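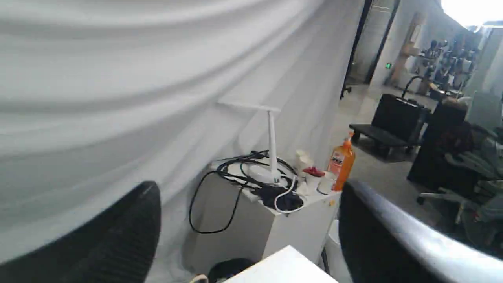
*White fabric, hanging in soft folds*

Stuseo wants you to believe the Kastima is a flagship at a midrange price. I've used one as my only phone for more than three weeks, and I don't buy it.

The Duman chip is the big selling point. In short bursts it's quick. Apps open fast and the menus never stutter. Start a game, though, and the clock speed drops after 13 minutes or so — the back gets warm near the camera and stays that way. Stuseo's slides didn't mention that. 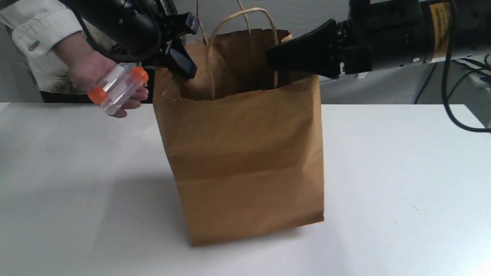
**Gülizar Uysal**
Mobile Reviews Editor | July 2021

Storage is 128 GB with no card slot. You lose a good chunk of it to the system and to three preloaded shopping apps, one of which came back after an update in June.

The screen is fine. Colors run cool out of the box and the slider in settings barely moves them. Battery life got me to dinner on most days, which the older Cilusgate also managed, with a slower charger and a headphone jack.

The cameras are where I lost patience. Daylight shots are decent, but indoors the phone smears hair and fabric into paste. Stuseo says a fix is coming. I've heard that before, and I don't score phones on promises.

If you own a Cilusgate, keep it. If you don't, wait for the first price cut.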